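Sirkcombe Reuse Workshop
Progress report to the Dastdale Fund
Artificial flower sorting and reissue
Date of report: 2024-08-06

1. Scope of this report

The grant covers the intake, sorting, repair and reissue of used artificial flowers collected from event halls and shop displays in the Dastdale area. This report deals with the sorting and stem inspection stages. Intake was covered in the previous report and is mentioned only where the totals have changed. The stems handled at the sorting table include red roses and light blue hydrangeas.
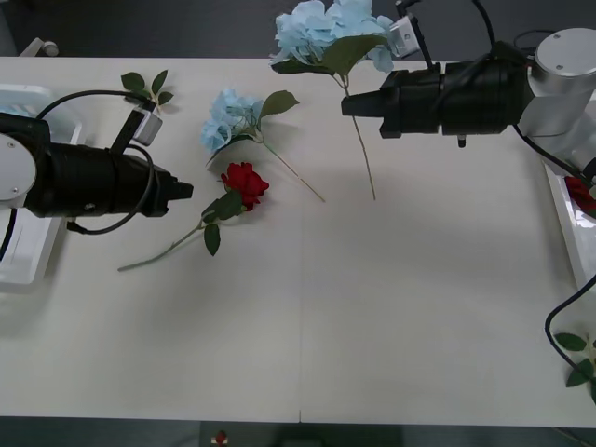
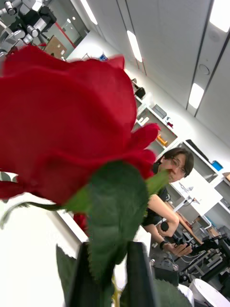
2. Quantities

Total stems received to date: 3,505
Stems sorted and graded: 1,385
Stems rejected as beyond repair: 152

Rejected stems are included in the graded total. The remaining stock is in closed cartons in the store room and has not been opened since intake. Cartons are opened in order of arrival, so the mix of flower types at the table changes from one session to the next and cannot be planned far ahead.

3. Grading method

Each stem is laid flat on a white surface and checked for color, petal condition, leaf attachment and straightness. Three grades are used. Grade A is fit for reissue with no work. Grade B needs cleaning, a leaf reattached or the stem reshaped. Grade C is stripped for parts, and what cannot be used is logged as rejected.

The written standard was revised once in this period. The first version treated any frayed petal edge as Grade B. This put too many roses into the repair queue, as light fraying on an outer petal does not show at normal viewing distance. Fraying is now recorded, but it changes the grade only when it reaches the inner petals or when a petal has come away from its backing.

Hydrangeas are graded on the fullness of the head. Missing florets are acceptable at the back of the bloom. A gap at the front is Grade B if matching florets are in the parts box and Grade C if they are not. Light blue is the hardest color to match, because earlier batches faded unevenly in window displays. Faded heads are kept together and offered as a set.

4. Stem and leaf repair

Most repair time goes to leaves. On roses from the Purnari display stock, the leaf collar slides down the stem after repeated handling and has to be fixed again below the bloom. A small amount of clear adhesive holds it. Hot glue was tried first and dropped, as it left a visible bead and softened the plastic coating on thinner stems.

Bent stems are straightened by hand and left overnight under a flat board. Stems with exposed wire are wrapped with green floral tape. The tape supplied by Vlček is slightly darker than most of the stems, and a lighter shade has been ordered for the next batch.

5. Reissue

Graded stems are bundled by type and color in sets of 8. A bundle contains one grade only. Odd stems are held in an open bin until a set can be completed. Two halls have asked for mixed bundles. This is possible with the present stock but would need a second label format, and no decision has been made.

6. Issues

Storage is the main limit. Hydrangea heads crush if cartons are stacked more than two high, and the store room shelving was laid out for deeper stacking. One shelf has been removed from each bay as a trial. If this is adopted throughout, part of the ungraded stock will have to move to the corridor cupboard.

Dust on older stock adds time at the table. Cleaning before grading is being compared with cleaning after. Results so far are mixed, with roses easier to grade once cleaned and hydrangeas showing little difference.

7. Next period

Grading of the remaining cartons continues, with completion planned for December. The lighter tape will be tested on Grade B roses first. No change to the budget is requested. The unspent part of the materials line will be carried forward to cover tape, adhesive and replacement cartons.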